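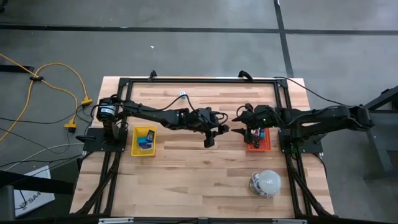 Hearing aid moulds: feedback above 2 kHz after remake

Forum > Audiology > Fittings and Moulds
13 replies, 1544 views

piken_bte
Moderate sloping loss, both sides. Left mould was remade in February in soft silicone, same vent as the old acrylic one. Feedback manager now takes gain off above 2 kHz and speech in noise is worse. Clinic says the impression is fine. Is silicone known for this?

Latrice Oyelaran
Material on its own is unlikely to be the cause. Check canal length first. If the new mould stops short of the second bend, you lose seal and the sound bore points at the canal wall. Ask for both moulds side by side.

henier44
Disagree in part. Silicone tubing retention is poorer than acrylic. If the tube has crept back in the bore you get leakage at the join, and it whistles exactly as described. Mine did it twice in one winter.

piken_bte
Tube is glued with a collar, no movement that I can feel. Canal portion does look shorter than the old one. I don't have callipers.

Latrice Oyelaran
Then it's length until shown otherwise. Was the impression taken open-jaw or closed?

piken_bte
Closed. Bite block wasn't used.

Barrett Fitzsimmons
Open-jaw matters if it leaks when you chew. If it whistles sitting still, look at the vent. "Same vent" on an order form can mean same diameter, and a shorter vent of the same diameter leaks more. Have them plug it and rerun the feedback test. Takes 15 minutes.

henier44
Plugging the vent will give him occlusion. His own voice will boom.

Barrett Fitzsimmons
It's a test, not a fitting. Pull the plug afterwards.

gunance_user
Also ask for real-ear measurements with the new mould in. My clinic carried over the old settings and called it done. They charged $200 for the remake too.

Latrice Oyelaran
Seconded. Old settings assume the old acoustics. A remake inside the warranty period is often free, so check your paperwork before paying.

piken_bte
Booked for a retest with the vent plugged, real-ear after. Will post the curves.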